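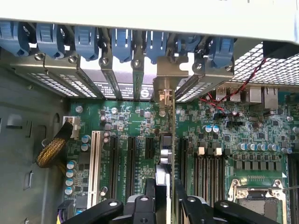 *Bridget Oakshaw*

July, started at 7 in the morning with the windows open

Sticky tapes, then. I've put this off for most of the month because the good ones were so pleasant to get through, but the shelf of bad ones has started to look at me when I make tea, so today was the day.

For anyone picking this notebook up in the middle: the Ham collection is 892 reels of people talking, mostly on quarter-inch, mostly at the slower speed, and mostly in boxes that say something different from what's on the tape. Of those, 41 have gone to the bad shelf. All of them are Buvau stock, the brown one with the matt black back. If you find a Buvau with a shiny back it's a different formula altogether and it plays like a dream. Do NOT bake the shiny ones!

How I tell a bad one: wind it by hand for a turn or two and listen. A good reel whispers. A bad one makes a faint tearing noise, like pulling a plaster off very slowly, and if you're daft enough to play it (I was, back in spring) it squeals and leaves a brown smear on the guides that takes ages to shift. The smear is your recording, by the way. I still feel a bit ill about that reel.

**Baking**

Using the Drindier fruit dryer, the round one with the stacking trays. I cut the middles out of the trays so a reel lies flat. Set to 50 degrees, with my own thermometer poked in through the lid, because the dial is a work of fiction – it was reading well under what the thermometer said until I'd nudged it down three times. Let it settle before any tape goes in. I waited an hour and a half, which was probably too cautious, but I had labels to write.

Six reels in the first batch. They went onto metal spools beforehand; the old plastic ones they came on are already a bit saucer-shaped and I don't fancy finding out what warmth does to them. Turned them over every couple of hours. The smell is odd, a bit like crayons and a bit like an airing cupboard. Left them in all day, then lid off, power off, and let them come down to room temperature in their own time.

I had a go at winding one a bit early, as I always do. Still tacky at the core. Back in it went with its tail between its legs, and it came out fine with the second lot.

**Splices**

While those were cooking I did splices on the next pile. Whoever edited the Ham reels loved a splice. One of the market-day tapes has so many that I'd swear half of it is sticky tape, and the glue has crept out at the sides and picked up the layer above. What works for me:

- wind on slowly until the join lifts, and stop there
- take the old splicing tape off with a fingernail (the scalpel is too keen)
- clean off the glue with a barely damp cotton bud, on the BACK only
- new splice, rub down, dust of talc on the back, blow it off
- write the position in the log before touching anything else

I skipped that last one twice and had to go back and look for them. Silly.

Leader tape is nearly gone. There's white but no green, so for now heads are white with a G in felt pen. Ugly, but we'll know what it means.

**Playback**

First reel off the tray went on the Plikska deck at teatime. Heads cleaned, guides cleaned, demagnetised with the recorder switched off (yes, I checked twice). Azimuth was miles out compared with yesterday's tapes, which makes me think these were made on a different machine from the rest, maybe a portable. I set it by ear on the consonants – find somebody with a good crisp S and turn the screw until they sound as if they're in the room with you. We had a lady talking about plum jam and she has the best S in the whole collection, I could have kissed her.

No squeal. No smear on the guides, or only the faintest tan on the cotton bud. It played right through, both sides, and it was lovely stuff: the jam, then a long argument about where the ferry used to land, then somebody's dog, then a hymn with everyone coming in late. The box said "Whist drive". There is no whist on it anywhere.

Captured flat, no noise reduction, no tidying. Please leave the raw files raw! Anyone who wants to take out the hiss can do it on a copy. I know it's tempting.

Peaks were sitting a bit low on side two, but I'd sooner have that than clip the hymn. I noted the level on the sheet and left the knob alone.

**Still to sort**

- more talc, more green leader, more metal spools
- the baked reels need playing within the fortnight, they do go sticky again in time
- ask whether the dryer can move to the back bench, it hums straight into the headphones when I'm listening for azimuth
- the reel with the torn box (no label at all, pencil cross on the flange) is Buvau but tears AND sheds, so it's in its own bag on the top shelf. Leave it until I've had a think
- PC lid screws are in the blue-rimmed saucer by the kettle, please don't tip them out

Second batch is out and cooling, lid off. I'm turning in. Next lot goes in at 7.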